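Workshop tips: can a machine clear the cups yet?

The short answer for a small workshop is partly. A two-finger arm can take hold of a mug or a cup. Whether it should be trusted with the tea shelf at the end of a shift is another matter, and the tips below are meant for anyone weighing up the expense. They come from notes kept at the Drornport shared workshop by Suqin Tang and Pankaj Grewal, last revised 22 May 2020.

1. Start with the surface

Use a plain, matt worktop in one mid-tone colour. White cups stand out against it and shadows are easier to separate from real objects. Gloss paint and patterned oilcloth both cause trouble. If two sheets or boards meet, keep the join straight.
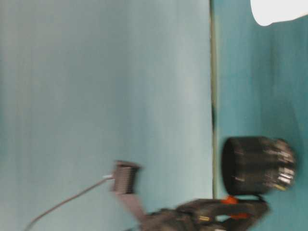
Speed is the next setting to look at. Most owners run the arm too fast between picks because the waiting is tedious. Halve the travel speed whenever something is in the fingers. The Drornport rule is a pause of 3 seconds after closing and before lifting, which gives a poor grip time to show itself.

2. Pick by the rim or from inside

A person picks up a cup by the handle or round the body. A machine with two narrow fingers has fewer choices:

Rim pinch: one finger either side of the wall. Suits thin plastic. Use the lowest closing force that holds.

Inside grip: both fingertips go into the mouth and open outwards. Suits thick mugs. Check that the fingers can spread far enough before buying.

Handle hook: unreliable. Handles vary too much in shape and end up pointing anywhere.

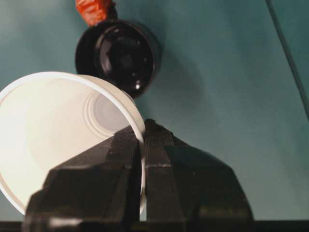 White plastic cup gripped at the rim.

Dregs are the weak point of the rim pinch. The cup tends to swing as it is raised, so empty everything by hand first. Hongjun Tian logged 338 picks in November and put most of the failures down to liquid left in the bottom.

3. Mugs on their sides

A mug lying down is harder than one standing up. It rolls if touched off-centre, and the handle may stop it at an awkward angle. Bring the fingers in level, closed, and in line with the mouth.
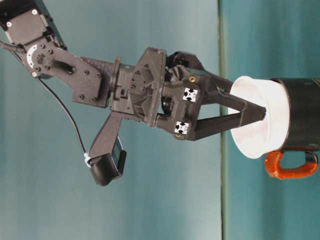
Go in slowly and only a short way past the rim. Pushing to the bottom moves the mug along the table and wears the fingertips. Chipped rims should go in the bin before any of this is tried.

4. What still needs a person

Scrubbing. Tannin stains need pressure and a change of angle.

Stacking. Nesting cups works; stacking mixed mugs does not.

Drying. Tea towels defeat every gripper we have tested.

Anything with glass in it.

5. Time and cost

By hand, 12 mugs take less time to clear than the arm needs to be switched on and checked. The case for a machine rests on long, dull, repeated runs of the same item. For a shop with 6 people, a washing-up rota and a deep sink remain cheaper.

Clean the fingertips weekly with a damp cloth and check the finger screws at the same time.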